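Consumer Claims and Evidence
Notes for session 4: Seasonal pricing and the "handmade" label
Instructor: Ilham Purba

Read these before Wednesday. The slides will skip most of what follows.

1. Where we left off

Last time we looked at the reference price, the crossed-out number next to the one you pay. Several of you argued that a reference price is harmless as long as the item was once sold at it. I am not convinced. Sold to how many people, in how many stores, for how many days? A retailer who posts a high price for a week in September and then "cuts" it for the holidays has met the letter of most store policies and told the shopper very little.

2. The Silow receipts

The reading for this week is Sutrisno Ngui's study of receipts from Silow, a home goods chain. Ngui collected 1533 receipts and found that 447 of them included at least one item marked as reduced. The summary calls this proof that shoppers "respond strongly to discounts."

Look at that sentence for a while. The receipts tell us what people bought. They do not tell us what people would have bought at full price, or what was on the shelf, or whether the full-price version was even in stock. If most of the seasonal aisle is marked down, then people buying from the seasonal aisle will buy marked-down things. You could get the same count from shoppers who never read a price tag in their lives.

Ngui does deal with this, in a footnote, and then goes on as before. Read the footnote. Bring a sentence of your own saying what the data would support.

3. "Up to"

Undon's flyer promises savings of up to 30 percent. Suppose one candle is 30 percent off and everything else in the store is full price. The flyer is true. Suppose everything is 30 percent off. The flyer is still true. A claim that fits both cases should not move you much, and yet it goes on the front page every year, so somebody must believe it works. I have asked for the sales figures behind that belief and have never been shown any.

Kan, a smaller shop, uses a flat 20 percent. That one can at least be checked, item by item, if you kept last month's prices.

4. Materials and the word "natural"

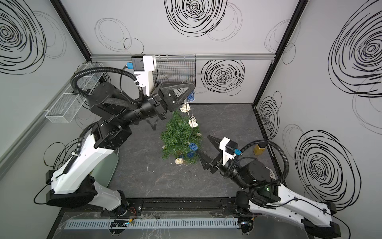
Seasonal decorations are a good test of how far a label can stretch, partly because buyers look at them quickly and once a year. "Natural," "rustic" and "handmade" get used as if they were one claim. They are three, and each needs its own evidence. Take a garland with artificial pine for the greenery and woven rattan balls in cream hung along it. Would you let a seller call the whole piece natural? The balls might earn the word by themselves; the greenery plainly does not. Most labels I have read leave you to spread the good word over the entire item, and I doubt that is an accident of wording. As for handmade, you cannot settle it by looking. You would need to know who wove the balls and who put the thing together.

5. Fedance and the badge

Fedance sells a "verified craft" badge to online shops. Its rules ask the seller to state that the goods are handmade. I looked for a second step and did not find one. A badge that repeats the seller's own statement adds a nicer typeface – no more than that, as far as I can tell. If you think I am being unfair, find me an application they turned down.

For Wednesday

Pick one holiday product label. Copy the wording exactly. Underneath, write what would have to be true for each claim to hold, and what record you would ask to see. One page is plenty. Please don't pick candles again – I have read enough about soy wax.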